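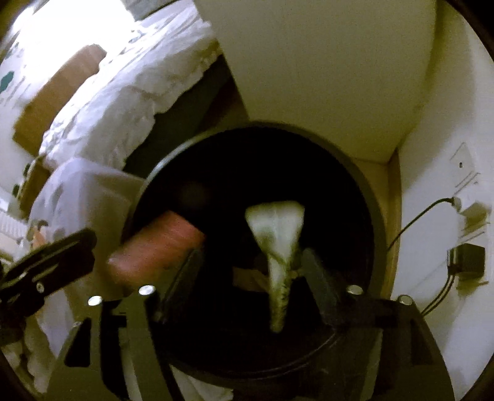
A gripper at work over a black bin. Photo: Takumi Noguchi / Linberg

Household tidying (robotics)

Household tidying is the name people in robotics give to the job of picking up whatever is lying about and putting it where it belongs, rubbish included. I've been looking after this entry since November, and the question I get asked most is whether a machine can do it yet. My short answer is "a bit, on a good day".

Putting things in a bin sounds like the easy end of it. The opening is wide, you don't have to be neat, and once you let go the job is done. The trouble is everything before that. Bedrooms have creased bedding, thin plastic, odd bits of cardboard and cables running down behind the furniture, and a gripper with two fingers has to get in among all that without hooking the wrong thing. A black bin doesn't help either – the inside is so dark that a camera can hardly tell how deep it goes.

Background

People were already promising a robot maid when I was small. My copy of Katsuhiko Hoshino's book The Idle House came out in 1986, and it has a whole chapter on machines that would empty the bins while you were at work (he also thought we'd all have round kitchens). What we got first was the robot vacuum, which is a lovely thing but can't pick up a sock.

Tests

The trial I know best is the Bidilero one, run by Mio Sugawara and Dirk Oltmanns in ordinary lived-in rooms. They logged 773 attempts at getting small objects off beds and floors and into a bin, and 72 per cent ended with the object inside. I think that's pretty good! Soft and floppy things did worst. Oltmanns told me the slowest part was letting go, as light wrappers tended to cling to a finger and come back out again.

Tanabe, the shop-floor version, does better, but there the parts come in known shapes and the bins never move.

Can you buy one?

Not one I'd leave alone in my flat. Jindar has talked about a home model for years and there's still no price. For now I carry my own rubbish to the bin, and I'll update this section when that changes.

See also: Robot vacuum; Bin picking; Laundry folding

Last edited 28 February 2026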